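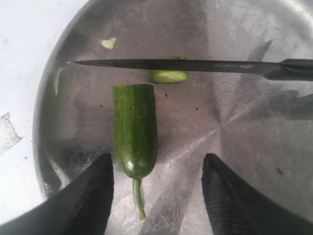
How much salt for a half-sour cucumber ferment? 3.5 per cent of the water weight, whole fruit, and taste it on day four.

Workshop notebook, September

Clusholm batch, crock 4. Finally got a crock that stays crunchy all the way through! Writing it all down while I still remember it, so that whoever opens the next sack can start from here and skip my August mush.

The cucumbers are Tandine, the short ridged ones, picked small. Aníbal Mosquera brought them over before breakfast and they were in cold water by half past eight. I left them soaking until lunch. The August ones sat in the shed overnight and went in dry, and I'm fairly sure that was half the trouble. The other half was the blossom end. I'd been trimming the stalk end only (wrong end!) and leaving the blossom scar on, where the softening enzymes are. This time I took a thin sliver off every blossom end and left the stalk ends alone.

Brine. I made up 700 g of water first in the measuring jug to check the salt dissolved cold, and it did, with a good stir. 24.5 g of salt to that. Coarse sea salt, no anti-caking stuff in it. Then scaled it up for the crock. Please weigh it. The big scoop holds a different amount every time depending on how damp the salt bag is, and that bag is always damp.

In the bottom: dill heads gone to seed, garlic (crushed, skins off), mustard seed, a bit of fresh horseradish, two oak leaves from the tree by the gate. Oak for the tannin. I've used blackcurrant leaves before and liked the smell better, but the bush has mildew this year.

Notes as it went:

Day 1. Nothing. Brine clear, smells of dill.

Day 2. A few bubbles round the weight. Kitchen side was warm so I moved the crock to the floor by the back door.

Day 3. Cloudy, lovely sour smell, fizzing when I tapped the side. Skimmed a little foam.

Day 4. Cut one open. Bright green skin, still white in the middle, proper snap. I ate the whole thing standing up and then had another one. Moved half the crock to jars in the fridge and left the rest to go on.

Day 7. The rest are properly sour now, olive coloured, no white left inside. Still firm! Aníbal prefers these. I'd stop at day five myself.

One jar from the day 4 lot came to 545 g drained, the Wurum jar with the clip lid. The rubber on that lid is getting tired and wants replacing before we do the green tomatoes.

Next time: same salt, same soak, but try Castaño alongside in a second crock. They're longer with a thicker skin, so maybe 4 per cent and a day more. I'd also like to hold back some of the cloudy brine, 100 g or so is plenty, and use it to start one jar and leave its neighbour plain.

Save dill seed this week before the rain gets it. Horseradish is nearly finished, dig more from behind the compost.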